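Gilis bench notebook, Wednesday, September

Good morning on the arm! Zulkifli and I finally sat down with the draft cell rules and went through them line by line at the bench with the power on, which turned up more in two hours than the last month of comments in the margins.

First, the start-of-shift check. The old sheet says "inspect tool and workspace" and leaves it there. Everybody reads that differently (I look at the fasteners, Zulkifli looks at the cable run, Fitriani wiggles everything). New wording: hand on the tool, try to turn it, try to rock it. Any play at all, the arm stays in hold and the mount gets retorqued before a single move. Then the e-stop, pressed for real, once from each side of the table. Took me 69 seconds start to finish, so no excuses from me about time.

Second, approach height. We've been letting people pick their own and the logs are a mess to compare. Proposal is a fixed hover at 28 mm over the board, pause, then descend at the slow speed. I was sure the pause would drive me nuts. It doesn't. It gives you a clean moment to see whether you're lined up, and you can hit hold without lunging for it.

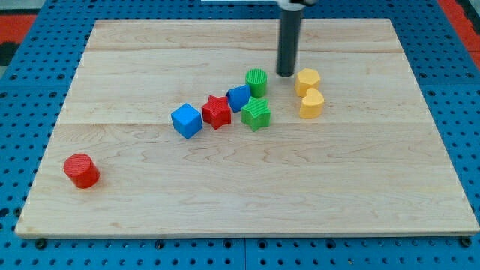
Third, spacing, and I love this one. Fitriani wants two written layout classes, "open" and "crowded," and she wants the class entered in the log before the run starts. Open means the tool can come straight down beside any piece without touching a neighbor. Everything else is crowded and gets the slow speed the whole way. Simple enough to post on the wall. She went back through our old runs at Muriscombe, over 3,000 of them, and says most of the nudged pieces had no layout note at all, so we can't learn a thing from them. Painful.

Fourth, hands. No reaching onto the board unless the controller says HOLD and you have said "hands in" out loud. Felt silly for the first 5 minutes and then totally normal. Zulkifli wants the same phrase used on the Gelter cell so visitors only have to learn it once. Agreed.

Still open:
Who signs off when the speed limit is changed? Draft says "the operator," I'd like two names.
Do we retorque weekly even when the check is clean? Ask Hidayat what they do.
Log sheet needs a box for layout class. Fitriani has the file.

Next session we run the whole draft from the top, with me reading and Zulkifli driving.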